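4.2 Fruit at home and the problem of the "small" eating occasion

The diary part of the study gave us 2,389 eating occasions, written down by the participants themselves in the paper booklets. Of these, 866 were marked by the participant as "not a meal". We kept this wording from the pilot in February, although two reviewers of the protocol asked us to change it to "snack". In the Greek version of the booklet the word for snack is often understood as something salty or something bought in a shop, and we were afraid that a piece of fruit eaten while standing in the kitchen would not be written at all.

This fear was partly confirmed. In the interviews, many participants remembered fruit which was absent from the booklet of the same day. The difference was larger for fruit that needs no plate and no knife. Apples that were cut and shared after lunch were almost always recorded, usually together with the lunch. Bananas, mandarins and grapes were forgotten more often, and when they were recorded the time was frequently left blank. Pappas and Jaiswal reported a similar pattern in their work with office employees, but their participants used a telephone application (Meso) which sent a reminder every evening, so the comparison must be made with caution.

We therefore separate three situations in the analysis. The first is fruit as a part of the meal, when it is served by one person to the others. The second is fruit given to a child or to an older relative between meals, with some intention behind it. The third, which is the most difficult to measure, is fruit which is simply within reach and is taken without a decision that the person can later describe. In the coding manual this third situation is called "open availability" (code N4). The coder assigns it only if the interview mentions the place where the fruit was and if no other person offered it.

The place matters more than we expected when we planned the study. Participants who kept fruit in the refrigerator spoke about it as food that must be used before it spoils. Participants who kept it on a table or a counter spoke about it as something belonging to the room. They also had more trouble to estimate how much they had eaten during the week, even when they were the only person in the household.

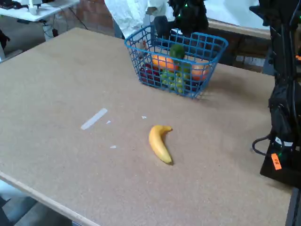
Figure 3. A banana on a cork-covered table, with a blue basket behind it.

Areti Mitsotakis-Vlachou objected, when she read an earlier draft of this section, that open availability was a description of the furniture and told us very little about the eater, and that two people at the same table could be in different situations on the same afternoon. We accept the second half of this objection. For this reason the code is attached to the occasion and never to the household, and a household may contain all the codes in one day. On the first half we do not agree fully. When the participants explained why they ate a fruit, the most common answer contained a place and no motive: "it was there", "I passed by the kitchen", "I saw it when I came in". We do not believe that these answers hide a deeper reason which a better interviewer would discover.

A related difficulty concerns the portion. The booklet asks for the number of pieces, and this works well for a banana or an apple. It works badly for grapes and cherries, where participants wrote "a few", "a handful" or drew a small line. Evanthia Xenos and Colton Bergeron coded all such entries independently. Where they disagreed, the entry was kept in the count of occasions but removed from the calculation of grams. We did not replace the missing weights with average values. The effect of this choice is that the total quantity of fruit is underestimated, in particular for the participants in the Athanasiadis neighborhood, where the diary weeks fell in the grape season.

Finally, the time of day. Fruit under code N4 was concentrated in the late afternoon, between the return from work and the preparation of dinner. Participants who worked night shifts showed the same pattern, but moved to the hours after they woke up. We did not test this difference statistically, as the group is too small. It is described here only because the earlier guidelines on diary design recommend a single evening reminder, and for shift workers such a reminder would arrive before most of the occasions that we want to record.

4.3 Agreement between booklet and interview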